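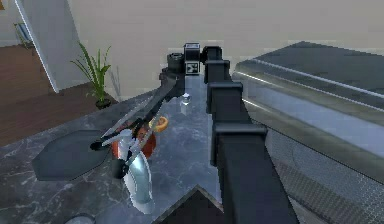

¿Qué falló en Zellano?

El brazo perdía el cero del codo después de una parada de emergencia y, al rearmarlo, buscaba la posición por su cuenta -- con bastante decisión. Lo hizo en 45 de 2278 ciclos simulados.

Datuslow busca a alguien para análisis de fallos y seguridad funcional. El puesto quedó libre en March, como dice todavía el calendario de Juwita Oei, que nadie ha traducido.

El trabajo: repetir los ciclos malos, leer 385 páginas de registros que Conden entregó sin índice y decidir si la culpa es del controlador o de nuestra secuencia de rearme. Wolfram Kettler sostiene lo primero. Conden, lo segundo. Se valorará la paciencia con ambos.
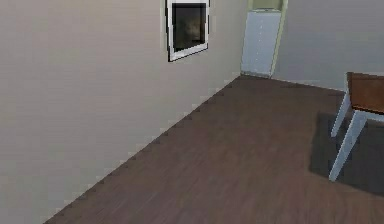 Entorno doméstico simulado, pared y puerta del fondo.

Pedimos experiencia con paradas de categoría 1, Python y un castellano escrito que se entienda. No pedimos pasión.

Contrato indefinido, jornada completa, dos días en remoto. Plus de guardia: 980 euros al trimestre. Las entrevistas son los martes a las 10.00. CV y un informe de fallo redactado por usted, sin adornos, a la atención de J. Oei.

Ofertas recientes
Técnico de calibración -- Sárközi
Integración de sensores -- Datuslow
Prácticas en simulación -- Datuslow
Redacción de manuales -- Conden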